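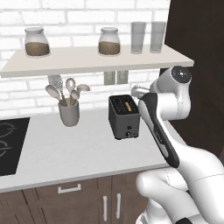 What happens to the people in a kitchen when a robot starts making the toast?

Their jobs change. Some tasks go to the robot, some stay with the people, and a few new tasks appear that were not there before. How good or bad the change is depends on the workplace and on how the people in charge plan it.

This page looks at one workplace, the breakfast kitchen at Sanna in Kastside. Sanna is a big building where people stay while they are taking training courses. Everyone wants breakfast at the same time, before class. On a full morning the kitchen makes 345 slices of toast.

What is automation?

Automation means getting a machine to do a job, or part of a job, that a person used to do. A toaster is already a bit of automation. Before toasters, someone had to hold bread near a fire and watch it. Now a person puts the bread in and the toaster does the heating.

A robot arm can take over another part: the moving. It has joints that bend and turn, a little like your shoulder, elbow and wrist. At the end it has a gripper, the part that works as a hand. The gripper at Sanna has fingers that close on a slice of bread and open to let it go.

Why toast?

Robots are good at jobs that are the same every time. Toast is close to that. The toaster stays in one place. The slots stay in one place. The bread comes out of the same kind of bag each morning.

It is also a job that people get tired of. Before the robot, one cook stood at the toasters from 6:00 until the rush was over. Toasters are hot, and burned fingers were common.

How did the robot learn?

The robot's program is called Prodness. Before anyone tried it at Sanna, it was tested inside a computer. Programmers built a pretend kitchen on the screen, with a counter, a toaster and a robot arm. Both pictures on this page show a computer-made kitchen like that. This kind of testing is called simulation.

In a simulation, a dropped slice does not make a mess and a bumped toaster does not break. The program did 3000 practice runs this way. Then it had to practice again with a real arm and real bread, which is harder. Real bread bends. Some slices are thick at one end, and the heel of the loaf is a different shape from all the rest.

The tricky moment is the one in the next picture, with the fingers down in the top of the toaster beside a slice. If the fingers squeeze too hard, the toast crumbles. If they squeeze too lightly, it slips back. 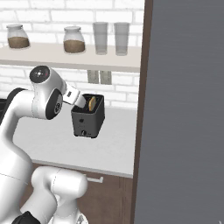
Tincuța Nistor did not want the robot at first. "I thought it was there so they could send one of us home," she remembers. "I asked about that at the first meeting, before I asked anything about how it worked."

It was a fair thing to ask. When a machine takes over a task, a company may decide it needs fewer workers. That has happened in many places. At Sanna, the managers said before the robot came that all the cooks would keep their jobs and their hours. They wrote it down, too, and each cook got a copy.

What do the cooks do now?

The toast job did not go away completely. It was split up. The robot puts bread in, waits, and takes toast out. A cook still has to:

Open the bags and stack the bread where the robot can reach it.
Look at the color of the toast and change the setting if needed.
Empty the crumb trays.
Butter the toast and put it on plates.
Stop the robot if something goes wrong.

The last one is a new task. There is a big red stop button on the wall, and every cook had a lesson on when to press it. Otis Blackwood pressed it four times in the first week. Once was for a slice that got stuck sideways. The other times he was not sure what the arm was going to do, and the rule is that if you are not sure, you press.

The cook who used to stand at the toasters now helps with eggs and fruit. That has made the line move faster. It also means there is less time to stand still, and not every cook likes that. Toast was dull, but you could chat while you did it.

Who fixes it?

Another new job is looking after the robot. Khrystyna Palamarchuk used to work only on breakfast. She asked to be trained, and now she spends the first part of each shift checking the arm. She wipes the gripper fingers, moves each joint slowly and looks for crumbs where crumbs should not be. The training took 40 hours. She is paid more than before, and the other cooks have asked for the same chance. Two more will start the training in January.

If the problem is bigger than that, she calls Gasano, the company that takes care of the arm. Until someone comes, the cooks make toast by hand – which they all still know how to do.

What can't the robot do?

Quite a lot. It cannot smell burning. It does not know that a guest is allergic to something. It cannot see that the milk is running low and go and get more. If somebody moves the toaster a little to the left to clean behind it, the robot may need to be set up again before it can start. There is now tape on the counter to show where the toaster goes.

A cook does all of these things without thinking much about them, often while doing something else.

Words to know

Automation: using a machine to do work that a person did before.
Gripper: the part of a robot that holds things.
Joint: a place where a robot arm bends or turns.
Simulation: a pretend version of something, made on a computer, used for testing and practice.
Shift: the hours a person works in one day.

Something to talk about

Think of a job that gets done at your school every day, such as serving lunch or putting away chairs. Which parts are the same each time? Which parts need someone to notice things? Ask a person who does the job which part they would give to a robot, and which part they would want to keep.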